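4.2 Missed contacts in the simulated table task
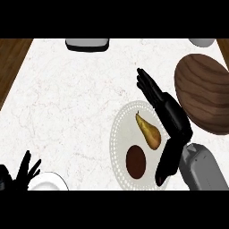
Figure 3. Simulated two-handed table task, with the right hand over the plate that holds the pear.

The success rate reported by Kinsella and Daly for the Shek controller rests on a scoring rule we do not trust. A trial passes if the pear ends up inside the goal area. How the hand got there is not scored. We replayed 100 passed trials from the Poltcombe logs and checked each one for contact between the fingers and anything other than the pear. In 14 of them a finger link went into the plate and came out again without the simulator raising a fault.

Doherty (personal communication) argues that such overlaps are a solver matter and would vanish with a smaller time step. We cut the step in half and the count fell, but 3 trials still failed our check. All 3 involved the right hand coming in low over the rim, with the wrist bent, close to the pose in Figure 3. On a real table that motion could chip a plate or trip the joint limit, and we see no ground for calling it a success.

We also doubt that the left hand was tested at all. It stayed parked in all but 2 of the trials we replayed, so the claim of two-handed skill has little behind it.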